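The case for the dull gripper test

Every spring I am asked which hand to buy, and every spring my answer annoys somebody. This April it was a food firm wanting to know whether a five-digit hand was worth the extra money over a plain gripper. They had watched the demonstration reels and already liked the one with fingers. I can see why. A hand with fingers looks like the answer before it has done any work.

My view is that we compare these things badly, and that most of the fault lies with the tests. The usual test bench has a set of wooden blocks, a foam ball and a drinks can, all spaced well apart on a dark mat. A gripper that does well on that mat will do well on that mat. I have bought hardware on the strength of such results and regretted it by the summer.

The test I would put in its place is a kitchen sink full of vegetables. It costs very little, any lab with running water can do it, and it asks most of the questions that matter. A potato and an apple need much the same opening but not the same force. A leek is long and wants to be held near its balance point. A chilli is small enough to slip between two fingertips that looked perfectly matched in the catalogue. Then there are the steel walls of the basin, which stop a wide gripper from getting down beside anything near the edge, and which throw coloured reflections back at the camera.

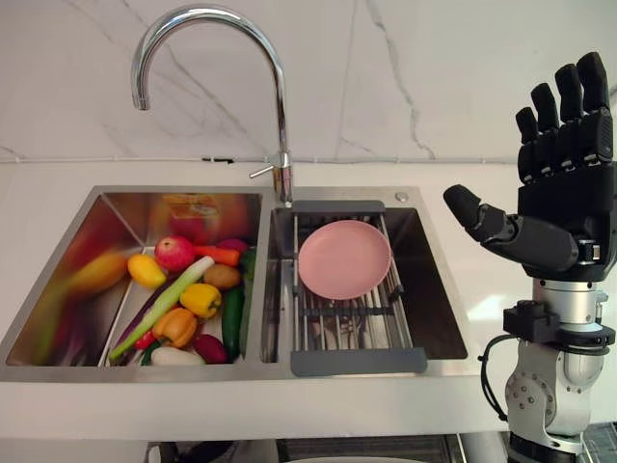
The reflections deserve more attention than they get. A depth camera that reads a tabletop without trouble can go badly wrong over polished steel, and the arm then reaches for a pepper slightly to one side of the real pepper. People who see this blame the hand. In our own comparison we ran the Skirolar hand and the Jurnov parallel gripper on the same arm, with the same Jaramillo controller, and changed only what was bolted to the wrist. The first thing we learned was that a good share of the misses belonged to the camera and would have happened with either.

We logged 3,313 attempts before we stopped. That sounds like a lot, and it is dull work, but the early results were misleading. For the first stretch the fingered hand was well ahead. It could close over a round onion at a poor angle and still come up with it, where the parallel gripper needed to be lined up properly. Had we stopped there I would be writing a different essay.

What changed the picture was wear. The fingered hand has more joints and more tendons, and each one drifts a little. After a long run the thumb no longer met the fingers where the controller thought it did, and somebody had to sit down and calibrate it again. The parallel gripper lost a fingertip pad once and was back at work before the kettle had boiled.

Raffaele Bortolotti, who ran the bench with me at Brevulska, disagrees with how much weight I give to this. He argues that calibration is a software matter and will be mostly solved, while a parallel gripper will never learn to hold a leek and a plate in the same grasp. He is right about the second part. I have heard the first part said about a great many things over the years and I would not spend a client's money on it.

Where we do agree is on cables. If I could add one line to every data sheet it would be a drawing of where the cables go when the wrist is at the end of its travel. Arms are drawn clean and used untidy. A wire that hangs free at rest can lie across the work once the gripper turns over, or pull at its connector every time the elbow folds. More of our stoppages came from wiring than from fingers, and no brochure I have read mentions it.

The same goes for wrist cameras. Mounted close in, they give a lovely view of the fingertips, and quite often the gripper itself fills most of that view. Anything further off turns to blur as soon as the arm moves at a useful speed. I would still fit one – the last few centimetres before contact are hard to judge from above – but I would not pay extra for resolution. A faster shutter and a better position are worth more.
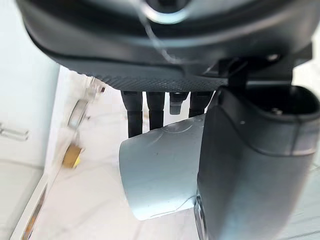
What I would tell a buyer

Borrow before you buy. Two weeks is too short, as the drift will not have shown itself. Ask for three or four, and if the maker refuses, take that into account.

Test with your own goods in your own containers, under your own lights. Change one part at a time. Write down every stoppage, including the ones that seem to be your fault, and note who had to fix it and how long they were away from other work.

The food firm took the parallel gripper in the end, for one line, with the money left over put towards a better camera mount. Raffaele thinks they will be back for the hand. They may well be, and I would run the sink test again for them before they signed anything.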